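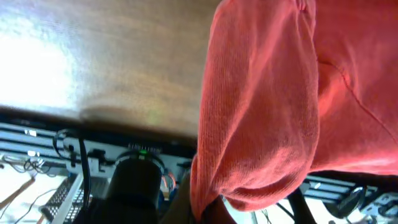
Yae Kawaguchi wrote to me after the last post to say that I was wrong about hats, and that a wool felt hat with a decent sweatband will outlive its owner if he would only stop picking it up by the crown. She had a good deal more to say than that (two screens of it!) and I have been thinking it over all week, mostly while wearing the hat in question.

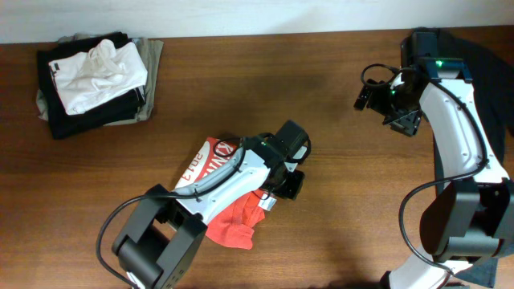
3 min read

So, the hat. It's a dark brown fedora from Winis, bought one May when I had a little birthday money and no sense, and I have picked it up by the crown every single day I've owned it. You pinch the front, you pop it on, you feel like somebody in an old movie. And after a few years of that there is a small crack at the front of the pinch, right where my thumb goes, and it isn't getting any smaller. I wrote last time that felt hats are a nice idea but don't last, and that I'd be going back to cotton caps. That is the sentence Yae took exception to.

Her advice is to lift it by the brim, with both hands, front and back, and to set it down upside down on its crown so the brim doesn't flatten out. I knew the second part. My grandfather did that, though he told me it was to keep the luck from running out, and I believed him until I was much too old to be believing it. The first part feels terribly fussy for a man going out to buy milk, but I've been doing it since Thursday and I will admit the thing sits better on my head when it's had two hands on it.

Then there's the sweatband. Mine is leather and had gone stiff as a cracker at the back. Yae says to turn it down after every wearing and let it air, and to wipe it now and then with a barely damp cloth. I turned mine down for what must have been the first time ever and found a tiny paper size tag still tucked behind it, with 3094 written on it in pencil. I have no idea what that means. It certainly isn't my head size.

I took the hat over to Okabe, the repair counter behind the station, to ask about the crack. Haruto Honda looked at it for a long while under his lamp, said "thumb," and handed it back. He can steam the crown and reshape it with a wider pinch so the fold falls somewhere else, and put in a new sweatband while he's at it, for 29 dollars. The crack itself stays. He was very kind about it. He also tried to talk me into a grosgrain ribbon in bottle green to replace the brown one, and I said no, and I've regretted it every day since, so I may call him.

While I waited I tried on a wide-brimmed thing by Lullosik that was on the shelf, pale gray with a braided cord where the ribbon would be. It made me look like I was about to sell somebody a horse. My wife would have laughed for 11 days straight. I put it back (by the brim, Yae, with both hands) and walked home bareheaded in the wind, which I hadn't done in ages and didn't care for at all.

The fedora will be ready next week. I'll let you know how the new pinch turns out, and whether I gave in on the green ribbon.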